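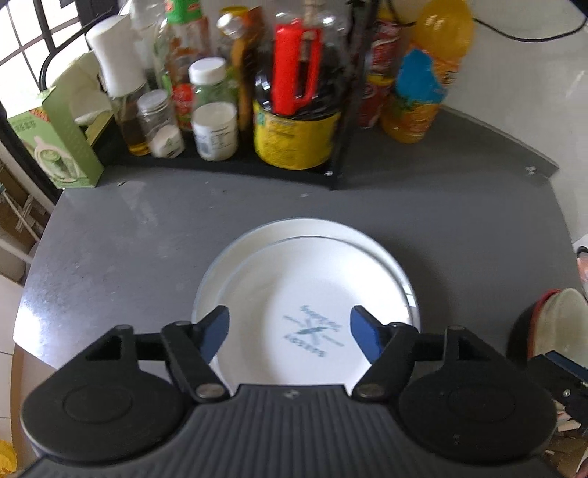
Roel Visser asked me before we started whether the soft pads were worth the extra wear, and he said his own vote was still for the hard ones. Fair question, so I'll start there.

Two grippers, the Stolska and the Jastow. Same camera, same Prekero controller. We ran 180 trials on each, all on stacked dishes.

The Stolska closes faster. The Jastow holds better on a glossy rim — pause, show the slip chart.

Pads got swapped every nine days. Glare still fools the camera on white dishes, and I have no fix for it.

Next: the Timmermans arm, in October. Take questions on wear now.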